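Section 4. Hanging the backdrop and fitting the stick pieces

Revised Monday, January 22, 2024. Replaces the October sheet. Bin the old one, it had the clips the wrong way round.

Covers the Grerkex tabletop show set, night sky version. Same steps for the Futis set except where it says. If yours is the woodland cloth, the frame part still applies, skip the bits on lighting.

Read Section 3 first if the frame isn't up yet. Don't hang cloth on a frame that's still wobbling.

4.1 What you need out of the box

Star cloth, folded, in the flat bag
Top rail and the bag of clips
Bottom weight strip (part 993)
White sticks
Coloured shapes to go on the sticks
Stick block, if you bought the one with the block

Also: an iron or a steamer, a clean tea towel, a tape measure, a table you can leave things on overnight. Not in the box, any of that.

Note. The sticks are packed inside the long edge of the carton and people throw them out with the card. Check before it goes in the recycling.

4.2 Getting the creases out

The cloth comes folded small and the creases show badly under a lamp. A crease through a starry sky looks like a crease, whatever you do with the lights. So do this first, properly.

1. Unfold the cloth on a clean table, printed side down.
2. Iron on cool, from the back only, tea towel between iron and cloth. No steam setting on the iron itself.
3. Work from the middle out. Keep it moving.
4. Turn it a quarter and go again where the folds cross. Those are the stubborn ones.
5. Hang it over a door for an hour, or overnight if you've got the time.

CAUTION: Do not iron the printed side. The small stars go first — they smear, and there's no fixing it.

Steamer instead? Fine. Hang the cloth up, hold the head well off it, go down slowly from the top. Let it dry before you fold or roll it again.

4.3 Hanging it

Two people if you can. One person and a chair if you can't, but mind the chair.

1. Find the top. The label is sewn in at the bottom right corner on the back, so label down and to your right when you're looking at the back.
2. Lay the top rail on the table and clip the cloth to it loosely. End clips first, then the middle, then fill in.
3. Lift rail and cloth together onto the frame hooks. Don't hang the rail then try to clip up to it, you'll pull the frame over.
4. Measure the drop at both ends. Should be 100 cm from rail to hem. If one side is short the cloth is crooked in the clips, not the frame.
5. Slide the weight strip into the hem. Round end goes in first.
6. Now tighten the clips. Work from the middle outwards and smooth the cloth with the flat of your hand as you go.
7. Stand back where the audience will be. Look for sags. Adjust.

Note. On the Futis the clips are already on the rail and only slide. Don't try to prise them off, they snap.

Which way up matters more than you'd think with this print. There's a bright cloudy patch that runs on a slant and if it's upside down the whole thing feels wrong even to people who couldn't tell you why. Small children will tell you why.

4.4 Fitting a shape to its stick

Every shape has a hole in the flat end. Stick goes in there. No glue first time, dry fit only.

1. Take a white stick and check both ends. One end may be rough from cutting. That's the bottom end. Rub it down with fine sandpaper if it's catching.
2. Hold the shape upside down, flat end up.
3. Push the smooth end of the stick into the hole. Straight in, with a slight twist. If it stops early, take it out and look in the hole for packing fluff.
4. Turn the whole thing the right way up and hold it against the cloth at arms length. Does it lean? Twist the stick a quarter turn and look again.
5. Happy with it, pencil a small line across the join so you can find the same position next time.

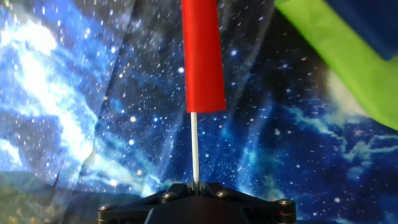 Get the join right before you worry about anything else, as a shape that spins on its stick is no use to anyone once the show has started. If it's loose, one turn of thin tape round the top of the stick, then push it home again. Two turns at most. More than that and you risk splitting the shape from the inside.

Glue only if tape won't hold. A dab of white craft glue, stand it up to dry, leave it alone until the next day. Once it's glued it's glued, it won't go back in the carton lying down.

CAUTION: Sticks are thin and the ends are at eye height for a small child sitting on the floor. Keep them in the block or up on a shelf when no adult's about.

4.5 Choosing colours against the sky

The cloth is mostly deep blue. Strong warm colours carry best, red especially, and it reads from the back of the room. Dark green and purple more or less vanish. Pale blue gets lost in the cloudy part of the print but is all right over the darker bits.

The sticks are white and they do show. Some people like that. If you don't:

Paint the stick navy. Matt paint, thin coats, leave the top bit bare where it goes into the shape or it wont fit.
Or wrap it with dark ribbon, top to bottom, tucked in under the shape.
Or just work lower, so there's less stick on view.

Avoid gloss anything. It flashes when it turns under the lamp.

4.6 Lighting

1. Lamp to one side and a bit above. Not straight on.
2. Switch on and check the cloth for shine. Move the lamp round until it goes.
3. Hold up a shape where it'll be used. One side should be a touch darker than the other so it looks round. If it looks flat, the lamp's too far forward.
4. Check for shadows on the cloth. If there's a hard one, bring the shape forward, away from the cloth. Don't move the lamp again or you're back at step 2.

CAUTION: Keep the lamp 100 cm or more from the cloth. LED bulbs only, please. Switch off at the wall when you leave the room.

Note. Curtains closed helps. Daylight from a window changes while you're rehearsing and you end up chasing it all afternoon.

4.7 Quick checks before a show

Clips tight
Hem strip in, both ends tucked
Label at the bottom
All shapes tested for wobble
Spare stick within reach
Lamp lead taped down — properly, not just at the ends
Cloth clear of anything hot

If the cloth ripples when someone walks past, the weight strip has probably slid along to one end. Feel for it through the hem and push it back to the middle.

4.8 If something's wrong

Cloth sags in the middle. Not enough clips there. Steal one from near each end.

Cloth looks grey on one side. Dust or lamp position. Lint roller first, very lightly, then look at 4.6 again.

Shape leans whatever you do. Stick is bent. Roll it on the table and you'll see. Swap it.

Stick snapped inside the shape. Don't dig at it with a knife. Warm hands, fine pliers, twist and pull. If it's below the surface, write to us and we'll send a new shape, quote the set name and the colour.

Shape marked or scuffed. Soft damp cloth. No sprays.

4.9 Taking down and storing

1. Lamp off, let it cool.
2. Shapes off the frame area first so nobody sits on them.
3. Slide out the weight strip. Always before unhooking teh rail. It drops out otherwise and it's heavy enough to hurt a foot.
4. Unhook rail and cloth together, lay on the table, unclip.
5. Roll the cloth, print side in, round the tube if you kept it. Wrapping paper tube does the job. Don't fold.
6. Pull the unglued shapes off with a twist, never by waggling. Sticks together with an elastic band, shapes in their bag.
7. Somewhere dry. Lofts are fine in winter, less good in a hot summer as the print can stick to itself.

Washing: cool hand wash, no softener, hang by the top edge. Do it seldom. Section 5 has the frame care and the spare parts order sheet.

Related items

Kuzmenko clip pack, for wide rails
Weight strip, part 993
Spare white sticks
Stadum clamp lamp, side fitting
Woodland cloth for the Grerkex frame
Futis set: set-up sheet
Section 3. Putting up the frame
Section 5. Frame care and spare parts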